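Woltomex Kitchen Display System: Four Months on a Busy Line

Van der Merwe, the casual-dining chain where I run operations for 62 restaurants, replaced paper tickets with the Woltomex kitchen display in December. We started with 4 pilot units and added the rest as managers finished training.

The screens are easy to read from the grill and the fry station. Orders are color coded by age, and a cook can clear an item with one tap, even in gloves. Splitting a large party across stations works well. Our old setup printed the whole ticket at every station and left cooks to sort it out.

Setup took longer than the sales team told us. Every modifier on the menu had to be mapped by hand, and we had over 2000 of them. Javiera Valdebenito, our menu manager, did most of that work and found plenty of duplicates along the way.

Reporting is the weak spot. Average ticket times are there, but you can't break them out by daypart without exporting to a spreadsheet. Support answers the phone quickly in the morning and slowly during dinner service, when we need it most.

Each station cost us $2877 with the mount and bump bar. That is more than the Clonadance system we also looked at, which had better reports but froze twice during our trial at the Grotthorpe restaurant.

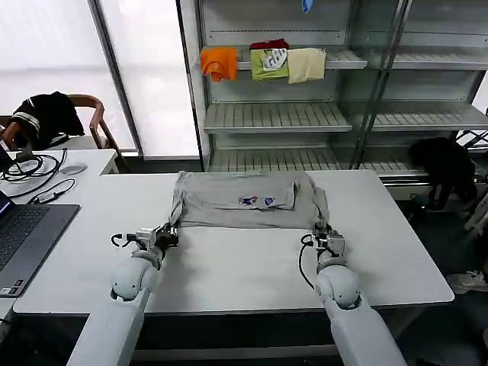 For a chain with a long menu and several stations per kitchen, I would buy the Woltomex again. A single restaurant with a short menu can probably stay with a printer.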